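Stela Vasiliu wanted to talk about serial numbers before I'd even got my coat off. "Do you know yours?" she asked me. I didn't. I've had the same bike for years and I couldn't have told her one digit. She gave me the look I imagine she's given a lot of people across a counter in Dullow, and then she put the kettle on.

If you lived in our part of town you probably remember the Nultex business, or you remember the line of people outside the police garage afterward, all hoping to walk home with a bicycle. Stela was the detective on it. She's retired from the department now and seemed happy enough to spend an afternoon going over it with me, although she warned me right away that it wasn't much of a thriller.

"People want there to be a chase," she said. "I was at a desk! I was at a desk reading theft reports, and most of them said 'blue bike.' That was the report. Blue bike, locked, gone."

The old Nultex building, for anyone newer here, was the upholstery fabric warehouse behind the rail yard. The company moved out and the units got rented by the month, cash or check, to pretty much anyone. One of those units turned out to have 147 bicycles in it, stacked with the front wheels off and the handlebars turned sideways so more would fit.

I asked how she got to that door, and she laughed and said it started with a brake lever.

"A kid came in with his mother. His bike had been gone since the fall, and he'd seen one lever from it on a different bike. Just the one lever, because he'd wrapped it himself with this awful green tape, and there it was, going down Mill Street on somebody else's handlebars. The patrol officer was polite about it. I think he figured it was a kid with green tape. But the mother wrote down where the man had bought the bike, because she went right up to him and asked. I would've hired her."

He'd bought it secondhand from a stall at the Mihăilă lot, where there used to be a weekend flea market (there's a tire place there now). Stela is careful about this part. The family that owned the lot had nothing to do with it, they rented out spaces and that was all, and she says they handed over their rental book the minute she asked. "I want you to put that in," she told me. "They got ugly phone calls and they didn't deserve one of them."

The rental book gave her a name, and the name was fake, but whoever was using it had paid for a stall the same mornings every month. So she and her partner went and shopped. Two detectives in old jackets, pricing kids' bikes.

"He was a good salesman," she said. "He asked me how tall my niece was. I don't have a niece, so I had to stand there and make one up, and then my partner says she's taller than that. I could've killed him."

What they noticed was that every bike on the stall was a mix. A frame from one, wheels from another, a seat that didn't go with either. It made the bikes hard to recognize, which is why the green tape mattered so much. Somebody had gotten lazy one time and left it on.

They followed his van back to Nultex more than once before a judge would sign anything. I asked whether that was frustrating and she shrugged. "No, that's right. That's how it should be. You can't open a man's door because you didn't like his bicycles."

The other thing in the unit, besides the bikes and a whole lot of loose parts, was a pile of cut locks. Most of them were cables. There was a cheap model called the Etard that half the town seemed to own back then (I had one too, black with the little plastic cover over the keyhole) and she says they had a bucket of those. I told her I still had mine somewhere. "Use it for the trash can lid," she said.

Here's the part I really came to ask about, the giving back. I stood in that line myself with my sister, who had lost a three-speed she loved, and we went home without it. How many people got theirs?

"Ninety-four," Stela said, with no pause at all. "94 out of 147. And I'll tell you, people thought that was wonderful, it was in the paper, everybody shook my hand. I kept thinking of the rest."

The trouble was proving it. Somebody would point at a frame and say that's mine, and then somebody else would point at the same one. She asked for receipts, photos, scratches, stickers, anything. One woman described a dent under the bottle holder so exactly that they all went quiet and turned the bike over, and there it was. A man brought a drawing. She accepted the drawing!

The ones left over sat in the garage for two years and then went to auction, as the rules there said they had to. "I bought one," she admitted. "It's in the shed. I still sort of expect someone to ride up next to me and say hey."

The man with the van pleaded guilty and she wouldn't say much more about him than that. He'd done his time and moved away, and she didn't see what good it would do to print his name again. I pushed a little. She offered me more cake.

So we talked about what she'd have people do, and it was a short conversation. Write down the serial number, which on most bikes is stamped underneath where the pedals go through. Take a picture of the bike with you next to it. Report it even if it was old and even if you think it's hopeless, and please say something besides the color.

And the kid with the tape? He got his frame back, and both wheels, and one of his levers. The man from Mill Street came in on his own and handed over the other one. Stela said he'd tried to take the tape off first and couldn't.

When I got home I went out to the garage with a flashlight and turned my bike upside down. The number's on the fridge now, under the pizza magnet.
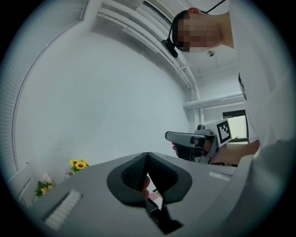
Page last changed: March 19, 2020

If you had a bike in the Nultex unit, claimed or not, I'd love to hear about it. Leave a comment and tell me what it looked like (more than the color, please).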